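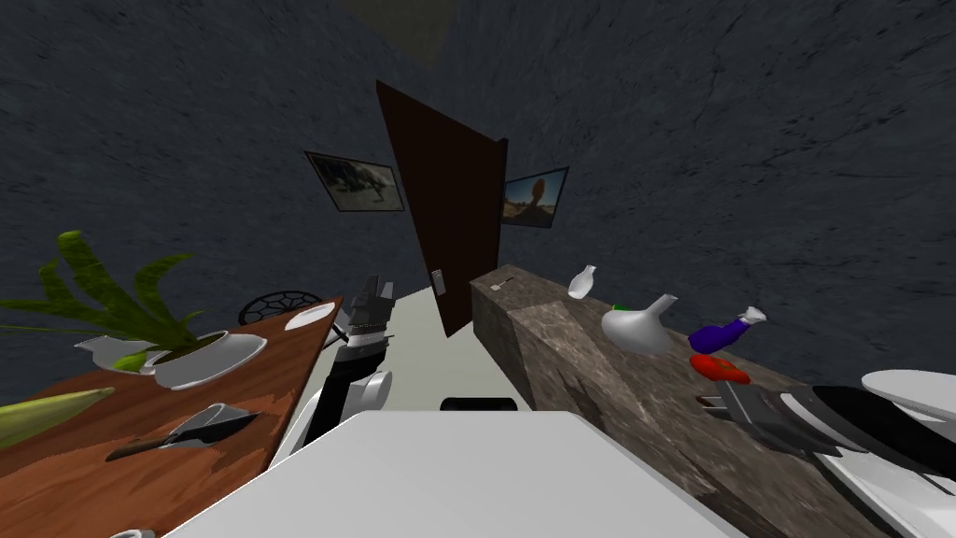
Chapter 4
Moving Your Order Data Between Apps

I ran my first online store, Ciltwood, with 214 products and one giant spreadsheet, and I typed every sale into it by hand (yes, every single one!). Then December came, I had 623 orders to enter, and I finally gave in and hooked the store up to Gotard, the bookkeeping app we'll use in this chapter.

Setup took me about 30 minutes, mostly spent hunting for my password. We'll start with the export file and what its columns mean, then match them to Gotard's fields. Keep your Chapter 3 product list open, you'll want the SKU column right away.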